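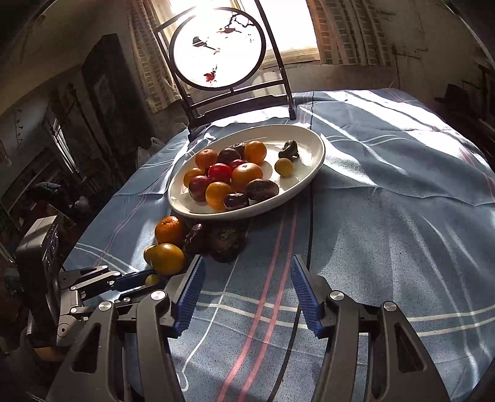 Ticket 638
Product: Girnard hand-held gripper, two-unit set
Site: Plodport
Opened: 2025-10-18
Component: finger drive, right-hand unit
Severity: 2 (safety stop not honoured)
Status: closed, one follow-up open

Summary

During fruit sorting on the Plodport table set-up, the right-hand unit kept closing after the trigger was released. It stopped only when the fingers met a fruit and the current limit cut in. No injury. One plum was crushed. The left-hand unit was not affected.

Reported behaviour

The operator was moving loose produce from the cloth to the plate. On release of the trigger the fingers should open to the rest position. On three occasions they went on closing for a short time first, then opened. On the third occasion the operator's free hand was near the pads, steadying the plate, and the ticket was raised as a safety matter for that reason.

The fault was not constant. Most picks in the session were normal. The operator could not link it to the size or kind of fruit.

Environment

Firmware: build 839 on both units
Pads: ribbed, blue, standard fit
Surface: round-edged table with a cloth on it
Light: direct sun across part of the table
Task: mixed fruit, fresh and dried, plate and loose

Log

Entry 1
Session file pulled from the right-hand unit. Trigger signal and motor command compared. In each of the reported events the motor command stays in "close" after the trigger reads zero. The delay is 140 ms in the shortest case and longer in the other two. The motor is therefore doing what it is told, and the finger linkage was ruled out as the first cause.

Entry 2
Linkage checked by hand anyway, power off. Pins seated, no side play worth noting, both fingers move freely through the full range. Pads firmly fixed. There was some dried juice on the ribs of one pad. Cleaned with a damp cloth, no change expected and none seen.

Entry 3
Tried to repeat the fault on the bench with foam blocks. Not seen. Tried again with an orange, a plum and a dried fruit of similar size. Not seen. The bench unit was fixed in a stand for these tests, so the cable was not being moved.

Entry 4
Took the unit off the stand and repeated the picks by hand with the wrist turned well inwards, as when reaching round a plate. Fault seen on the second attempt. With the wrist held straight it did not come back. Cable now the main suspect.

Entry 5
Swapped the cables between the two units. The fault moved to the left-hand unit. Swapped them back and it returned to the right. Cable confirmed. Continuity on the trigger line drops out when the cable is bent hard close to the plug. The other lines held.

Entry 6
Question from Brodley: why does a lost trigger line lead to closing and not to opening? Checked in the source for build 839. When a trigger reading is missing, the controller keeps the last valid command until the timeout expires. If the last command was "close", it goes on closing. The zero in the session file is written by the logger, which fills missing readings with zero. The log therefore made it look as if a release had been received when nothing had been received at all. Entry 1 should be read with this in mind.

Entry 7
Raised with the controller team at Cordeiro. They agree that holding the last command is wrong for this signal. Change requested: on a missing trigger reading, stop the motor at once and hold position, then open only after a valid release. Opening straight away was considered and turned down, as the unit may be holding something over a person's hand or foot.

Entry 8
New cable fitted to the right-hand unit, with a clamp to keep the bend away from the plug. Wrist-turn test repeated, fault not seen. Old cable cut through and scrapped so that it cannot go back into the spares box.

Entry 9
Test build received with the hold change. Trigger line broken on purpose during a close, using a switch in a test lead. The fingers stopped and held. Line restored with trigger released, fingers opened. Same result on both units.

Root cause

Broken conductor in the trigger line near the plug, together with controller behaviour that kept the last command when the reading was lost.

Actions

Cable and clamp replaced on right-hand unit: done
Clamp fitted to left-hand unit: done
Test build installed on both units: done
Operator note changed - free hand to stay clear of the pads while the trigger is pressed, and until the fingers are fully open: done
Logger to mark missing readings as missing, not as zero: open, moved to its own ticket

Closed at Plodport after the checks in entry 9. Reopen this ticket if either unit closes without the trigger pressed, and attach the session file before restarting the unit, as a restart overwrites it.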